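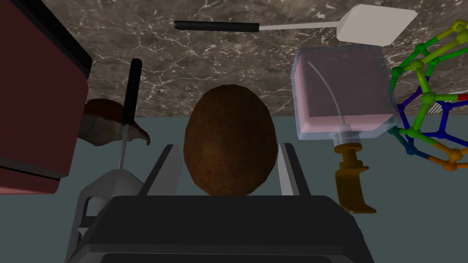
Progress report, second period
Project: Assisted sorting and kitting at the Escobar site
Prepared by Fredy Llanos, operations, for the Holtard workplace fund

Work since the last report

The Rekell arm has been in simulation through July. The pick tests use mixed household goods and odd shapes, since those are what the packing benches get most. Rounded objects have taken the longest. The grip settings were changed twice and we are now running sets of 200 attempts per object type. Results will go in the next report, when all the sets are complete.

The cell itself is on the floor and wired, but not yet switched over to live orders. Drarkex still owes us the guard panels for the aisle side.

Staff

No positions have been cut and none are planned under this grant. Two packers have moved to cell operator on the day shift, at the higher grade. Their training covers restarts, clearing a dropped item and calling a stop. Both asked for more time on the restart procedure, and we have added a session on Thursday.

The packers who remain on the benches will lose most of the repetitive reaching but keep the fragile and gift orders. Several are concerned that the pace will be set by the arm. We have agreed in writing that bench targets stay as they are until the cell has handled 100 live orders – after that they will be reviewed with the shift leads present.

Spending

On budget, apart from the panels. The delivery charge went up and we have covered it from the training line.

Next period

Fit the panels, finish the simulated sets, begin live orders on the day shift only. The night shift stays manual for now.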